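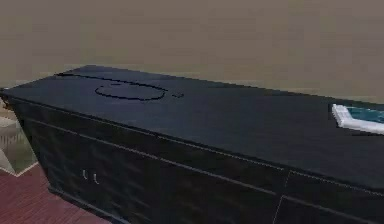
Abb. 4: Simulierte Küchenszene, Arbeitsplatte mit weißer Schale am rechten Bildrand

4.2 Aufzeichnung von Demonstrationen in der Simulation

Dieser Abschnitt regelt die Aufnahme von Beispielepisoden mit Movateo für das Training der Steuerungsrichtlinie. Vorausgesetzt werden ein eingerichtetes Benutzerkonto und eine abgeschlossene Kalibrierung des Eingabegeräts gemäß Abschnitt 4.1.

1. Starten Sie Movateo und öffnen Sie das Projekt, dem die Aufnahmen zugeordnet werden sollen.

2. Wählen Sie unter »Szene« die vorgesehene Küchenumgebung. Warten Sie, bis die Statusanzeige »Bereit« meldet.

3. Prüfen Sie die Kameraansicht. Die vordere Kante der Arbeitsplatte muss durchgehend erkennbar sein. Ein Anschnitt der Schale am Bildrand, wie in Abb. 4, ist bei dieser Ansicht zulässig.

4. Tragen Sie im Feld »Aufgabe« die Anweisung im Wortlaut der Aufgabenliste ein. Abkürzungen und eigene Formulierungen sind nicht gestattet.

5. Setzen Sie die Szene mit »Neu anordnen« zurück. Die Startlage der Objekte wird dabei aus dem hinterlegten Zufallswert erzeugt und mit der Episode gespeichert.

6. Beginnen Sie die Aufzeichnung und führen Sie die Aufgabe in einer zusammenhängenden Bewegung aus. Halten Sie nach Erreichen des Zielzustands die Position 2 Sekunden, bevor Sie die Aufzeichnung beenden.

7. Bewerten Sie die Episode mit »Erfolgreich«, »Teilweise« oder »Verworfen«. Ohne Bewertung wird die Episode nicht an den Datenspeicher Drusby übertragen.

8. Wiederholen Sie die Schritte 5 bis 7, bis 19 als erfolgreich bewertete Episoden vorliegen. Schließen Sie anschließend den Aufnahmeblock.

Hinweis: Dunkle Objekte und Markierungen heben sich von der dunklen Arbeitsplatte nur schwach ab. Die Beleuchtung der Szene darf dennoch nicht manuell verändert werden. Abweichende Beleuchtungsvarianten werden zentral über das Profil Flirklow erzeugt.

Achtung: Ein Wechsel der Kameraansicht innerhalb eines Aufnahmeblocks macht sämtliche Episoden dieses Blocks für das Training unbrauchbar. Legen Sie für jede Ansicht einen eigenen Block an.

Verworfene Episoden sind nicht zu löschen. Sie werden getrennt abgelegt und für die Fehleranalyse herangezogen.

Fehlercode 294: Die Verbindung zu Drusby wurde während der Übertragung unterbrochen. Die Episode bleibt lokal erhalten. Starten Sie die Übertragung über »Ausstehende Episoden« erneut. Tritt der Fehler wiederholt auf, ist die Datenkoordination (Socorro Mamani) zu benachrichtigen.

Stand: Mo., 10. August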